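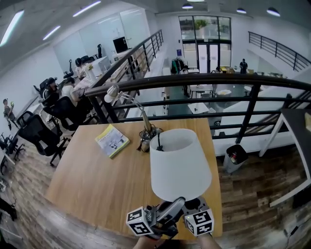 November, notebook, mezzanine bench, 4:40 p.m.

Konau, lamp task. Shades and bases, all afternoon. We're up to 329 usable clips on this task and I want to get down what the work feels like now, before I get used to it and forget.

The gripper is fine on the rim of a shade and fussier lower down, where the cone doesn't give the fingers much to close on. I keep wanting to just reach in with my own hand! Dulce Mendoza says she had the same itch for two weeks and then it went away. She also holds her elbows in tighter than I do, so I'm going to try that tomorrow.

The bigger change is the job itself. A year ago I did returns at Jovomside: open the box, check the lamp, put the shade back on, next. Now I do the same moves slowly so a machine can learn them, and then I go through the clips and throw out my own bad ones (71 gone so far, mostly me rushing). It's more sitting and more judging. I like the judging part. My wrist is less sure - the tool weighs more than a shade does, and I've asked Sinéad Ní Chonaill for a break on every hour written into the plan instead of whenever we remember.

Sinéad was over at Valderrama last month, where the arms already run a shift. She said the packers there spend most of their time on the odd items now, the ones that get kicked out. Harder work per piece, fewer easy ones to coast on. I'd want that counted when they set the targets.

To do: tape the cables on the bench down, rename the Flutgate folder, ask about gloves.
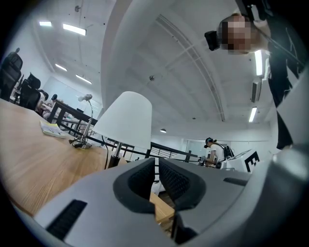

Who decides whether a clip is good enough to keep?

The person who recorded it goes first, then one other person on the team checks it. If they disagree it goes to Sinéad, and she usually sides with whoever wants it thrown out.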